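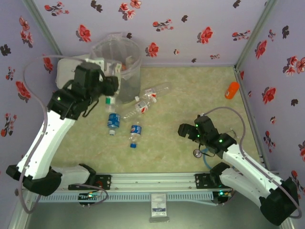 Dans cinq ans, plus personne ne ramassera une bouteille vide à la main, et ceux qui en doutent sont les mêmes qui juraient que le lave-vaisselle ne prendrait jamais. Le commentaire est arrivé sous ma chronique de février, il a reçu beaucoup d'approbations, et je le relis depuis avec un mélange d'envie et d'agacement. J'aimerais y croire. J'ai une cuisine, un bac de tri et assez peu de patience le soir.

Prenons donc la bouteille au sérieux. Deux bras blancs, un bac transparent, quelques bouteilles d'eau couchées au sol, une autre, orange, restée seule près de la paroi de droite. Sur le papier, difficile de faire plus simple : saisir, déplacer, lâcher, recommencer. Un enfant de quatre ans comprend la consigne. Il l'exécute même volontiers, du moins tant qu'on ne l'appelle pas « ranger ».

Le lave-vaisselle, puisqu'on me le jette à la figure, a gagné en trichant. Il ne prend rien. C'est vous qui débarrassez, qui videz les restes, qui calez les assiettes dans les fentes et qui pestez contre le grand saladier. La machine projette de l'eau dans une boîte fermée. Tout ce qui demandait un œil et une main est resté à votre charge, et l'arrangement nous convient si bien que nous disons « la machine a fait la vaisselle ».

Le bras articulé promet autre chose. Il s'attaque au morceau que l'électroménager avait prudemment laissé de côté, et ce morceau est vilain. Une bouteille en plastique mince se déforme sous les doigts, elle roule si on la touche mal, elle brille, elle laisse voir ce qu'il y a derrière elle. Pour une caméra, le transparent est une plaie. Posez-la dans un bac lui aussi transparent et vous aurez réuni de quoi occuper une équipe d'ingénieurs un bon moment.

Je me méfie surtout des pourcentages. La brochure de Flivo annonce 100 % des objets « pris en charge » par son assistant ménager. Pris en charge ! J'ai cherché la définition dans les notes de bas de page, sans la trouver. Est-ce que l'objet finit au bon endroit ? Est-ce que le robot l'a simplement reconnu ? Chez Skoken, on donne au moins une durée, 60 secondes par objet, ce qui a le mérite de la franchise et permet à chacun d'imaginer un lendemain d'anniversaire.

Côté atelier, le discours est plus sobre. L'industrie sait depuis longtemps faire travailler des robots, à condition que la pièce arrive toujours au même endroit, tournée dans le même sens. Fluretti vend des postes de tri qui reposent sur ce principe et ne prétend rien d'autre. Mais on oublie de compter, dans le prix, tout ce qu'il a fallu aménager autour : les parois, les rails, l'éclairage, la personne qui passe quand ça coince. Un logement n'a rien de tout cela. Il a un tapis, un chat, des chaises qu'on ne remet jamais à leur place.

On m'objectera que les progrès sont réels. Ils le sont. Les pinces sont plus fines, les logiciels apprennent à partir de gestes montrés au lieu d'attendre qu'on leur dicte chaque trajectoire, et j'ai vu passer cet hiver des démonstrations qui m'ont fait lever un sourcil – un seul, mais tout de même. Ce que je conteste, c'est le calendrier. Entre un geste réussi devant un public et un geste réussi un mardi matin sans témoin, sur une bouteille que l'appareil n'a jamais vue, il y a une distance que les communiqués franchissent d'une phrase.

Je propose donc un critère de consommateur grincheux. Qu'on me montre une heure complète, sans coupe, avec les ratés. Qu'on me dise qui a disposé les objets et qui les a ramassés à la fin. Sutanto a promis de publier ce genre d'enregistrement avant l'été ; je le regarderai jusqu'au bout, et je ferai amende honorable s'il le faut.

D'ici là, le bac est sous l'évier et c'est mon tour.

Publié le 3 mars 2019
21 commentaires – 18 partages

À lire aussi
Faut-il encore acheter un aspirateur robot ?
Tri sélectif : ce que les étiquettes ne disent pas
Skoken, l'essai qui nous a laissés sur notre faim
Dans l'atelier, les cages tombent lentement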